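# 小型现场演出系列:中期进展报告

报告日期:2022-06-02

致 Jirkell 基金音乐项目组:

按照资助协议的要求,我在这里报告系列演出上半阶段的情况。中文不是我的母语,有些句子可能不够自然,请多包涵。如果哪里意思不清楚,我可以再用邮件补充。

## 一、已经举行的演出

我们的计划是在 Tolico 小剧场举办一个现场音乐系列,邀请本地和外地的乐队,每场两个演出单位,先一个年轻的,再一个比较有经验的。到写报告的时候,前四场已经完成,第五场改了日期,后面我会说明。

第一场是吉他与手风琴的二重奏,加上本地乐队 Hadero。Hadero 原来是三个人,这次带来了一位新的贝斯手,所以曲目和我们申请书里写的不完全一样。他们没有演早期的慢歌,演的大部分是新作品,最后返场的时候才唱了一首老歌。观众的反应很好,后排的人也站起来了。这一场卖出 92 张票,对第一场来说我是满意的。

第二场比较安静。我们请了一个人声四重唱,不用扩音。Tolico 的天花板比较低,墙上有布,声音很快就消失,歌手们在彩排的时候有一点担心。我们把第一排椅子往前移,歌手站到舞台的边上,这样效果好一些。有观众在留言本里写,他第一次听见歌手换气的声音,觉得很亲近。也有观众写,坐在吧台旁边听不清楚。两种意见我都记下来了。

第三场是摇滚的晚上,音量大,票也卖得最快。开场乐队超时了,主场乐队因此少演两首歌。这是我们舞台管理的问题,不是乐队的错。从第四场开始,我们在调音台旁边放一个钟,舞台上也能看见,超时的情况没有再出现。

第四场是爵士钢琴三重奏。钢琴是租来的,下午才送到,调音的时间很紧。演出开始晚了 40 分钟,我在门口向观众道歉,并且请吧台提供免费的茶。没有观众退票。下一次如果需要钢琴,我会要求前一天送到,多付一天的租金,我认为值得。

四场合计的入场人数是 324 人,包括赠票。赠票主要给附近音乐学校的学生。

## 二、改期的第五场

第五场原来安排一支从外地来的铜管乐队。他们的面包车在出发前坏了,修理需要等零件。我们和乐队商量以后,决定改到 11 月,和闭幕音乐会放在同一个周末。已经买票的观众可以退款,也可以保留票。大部分人选择保留。

改期带来一个麻烦:Fung 公司负责我们的音响租赁,合同里写的是固定日期。经过几次沟通,Fung 同意把这一天移到 11 月,不收改期费,但是我们要自己负责搬运。我已经和 Tolico 的技术人员谈好,搬运的时候他们可以帮忙。

## 三、观众和宣传

宣传方面,我们最有用的方法仍然是纸的海报和本地电台的短消息。网上的活动页面有很多人点击“感兴趣”,可是真正来的人不多。我在出口问过一些观众是怎么知道演出的,多数人回答是朋友介绍,或者在咖啡馆看到海报。

第一版海报有一个缺点:乐队名字的字体很漂亮,但是远一点就读不出来。第二版我们改了字体,日期也放大了。门票价格没有变。学生票是普通票的 50%,这个比例和申请书一致。

有一件事比我预想的难,就是让观众早一点到,听开场的演出单位。很多人习惯晚来,只听后面那个。第三场以后,我们在票面上不再写“开场嘉宾”,两个名字用一样大的字。第四场开始的时候,座位比以前满。当然,只有一场,现在还不能下结论。

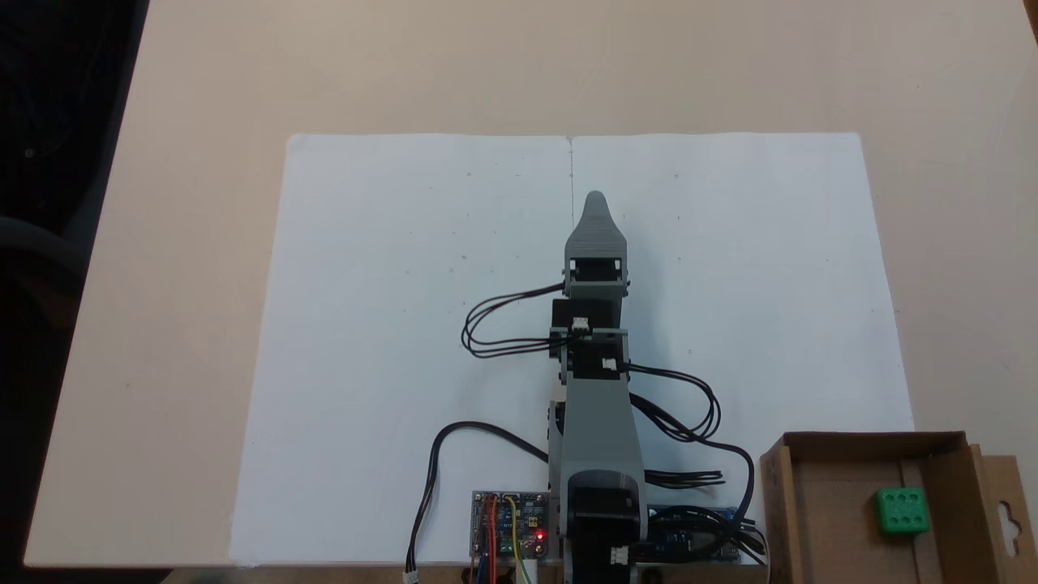

下半阶段的重点之一是舞台平面图。每支乐队需要的位置不同,以前我们用口头说明,到了现场常常要重新搬一次,鼓的位置尤其费时间。现在我准备给每场画一张大的平面图,贴在后台的墙上,乐队进门就能看。一张纸不够宽,可以像图中桌上那张大白纸一样,中间有一条淡淡的竖线,好像是两张接起来的;在线的两边先用铅笔各点一个小点,左右对称,然后再画音箱和话筒架。图画好以后,我会拍照发给乐队和 Fung 的音响师,请他们在演出前一周回复修改意见。

## 四、经费使用

到目前为止,支出基本按照预算进行。演出费全部按合同付清,每支乐队在演出当晚或者第二天收到款。音响租赁费付了前四场的部分。场地费由 Tolico 按季度开发票,第一张已经付了,第二张还没有收到。

超出预算的项目有两个。第一个是钢琴的租赁和调音,原来的预算是按立式钢琴算的,三重奏后来要求三角钢琴。第二个是海报的重印。节省的项目是住宿:第二场的歌手住在朋友家里,没有用我们订的旅馆,旅馆同意免费取消。这样,超支和节省差不多可以互相抵消,我不需要申请追加经费。详细的表格和发票复印件会另外寄出。

我想请基金同意一个小的调整:把原来给铜管乐队的住宿费保留到 11 月使用,不在本期结算。如果需要填表,请告诉我用哪一份。

## 五、遇到的困难

场地的隔音仍然是一个问题。第三场以后,楼上的邻居给 Tolico 打了电话,语气很客气,但是意思很清楚。我们和场地一起去拜访了这位邻居,约定音量大的演出在十点以前结束,并且提前把节目表放在信箱里。这个约定对摇滚的场次有影响,返场时间会比较短,我已经写进给乐队的说明里。

另外一个困难是录音。申请书里写,每场演出都做多轨录音,作为资料保存。前两场录得很好。第三场的录音有一段失真,是输入电平太高造成的,鼓和主唱都受影响,没有办法修复。第四场录音完整,但是钢琴的低音部分有空调的声音。以后录音的时候我们会关掉空调,请观众在中场休息时多开门通风。这四场录音的使用权,我正在和各乐队分别签字确认,Hadero 已经签了,并且希望把其中一首歌放在他们的下一张唱片里。

## 六、下一阶段的安排

夏天 Tolico 有装修,我们不安排演出。这段时间我会完成以下工作:

- 确定秋季各场的乐队名单,并签合同
- 为每场画好舞台平面图
- 整理前四场的录音和照片
- 和音乐学校商量,让学生乐队在闭幕音乐会之前演一个短的节目

闭幕音乐会的主要演出单位还没有最后决定。我正在和两支乐队谈,一支的演出费在预算之内,另一支比较贵,但是可以带来更多外地的观众,上座率估计能提高 40% 左右,这是他们的经纪人说的,我自己没有办法核实。我倾向第一支。他们去年在 Tolico 演过一次,熟悉场地,也愿意和学生一起排练一首歌。决定以后我会马上通知项目组。

最终报告会在闭幕音乐会之后提交,包括完整的账目和观众留言的摘录。

此致
敬礼

系列演出负责人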